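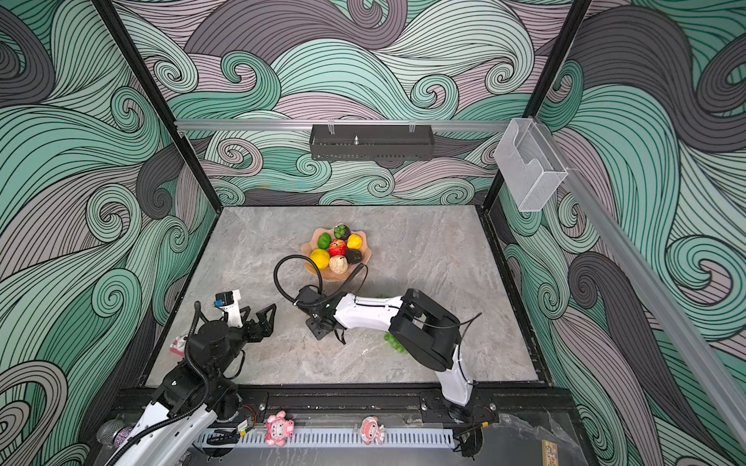

The woman who runs the last ferry out of Toltberg would like it known that she did not fall in love with the water. "I answered an ad," she says. "It was the ferry or the tile warehouse, and the tile warehouse wanted references."

That was 19 years ago. She has crossed to Porkden and back ever since, 12 round trips on a weekday, more in July, when the summer people arrive with their bicycles and their opinions on how a rope should be coiled. The crossing takes 24 minutes. She has been asked whether it could be faster by nearly everyone who has ever been late for anything.

"They come up to the wheelhouse and tap on the glass," she says. "I tell them the boat has one speed. It has two, but the other one is slower."

We talk in the galley over coffee that has been on the burner since the first run. She drinks it without any sign of distress. The boat is called the Tanoli, after a village the first owner visited once and never stopped bringing up. It holds 16 cars if the drivers can park and 14 if they can't, and she has learned to plan for 14.

She expected the bridge to finish her off. When the plans for it came out, the Porkden paper ran what she calls her obituary, a full page with a photograph from her second year on the job. "Very moving. I cut it out." The bridge has been three years from opening for most of a decade. In the meantime she has had the hull repainted and bought a better chair.

What does she think about out there? She looks at me for a while. "Lunch, mostly. Wind. Whether the man in the green truck set his brake." On foggy mornings she thinks about the Clorneck buoy, which she has never hit and intends to go on not hitting. A colleague hit it in his first week and got a cake with a buoy on it when he retired.

I ask about the sunsets, since my editor wanted sunsets. She concedes there are some. "They're in my eyes going over and behind me coming back. I've got a visor."

Her own car, she mentions as we bump up against the Porkden side, is parked in Toltberg. She lives in Toltberg. She doesn't care for Porkden and has been past the ticket booth maybe four times, once for a dentist. "He was fine," she says, and goes down to lower the ramp.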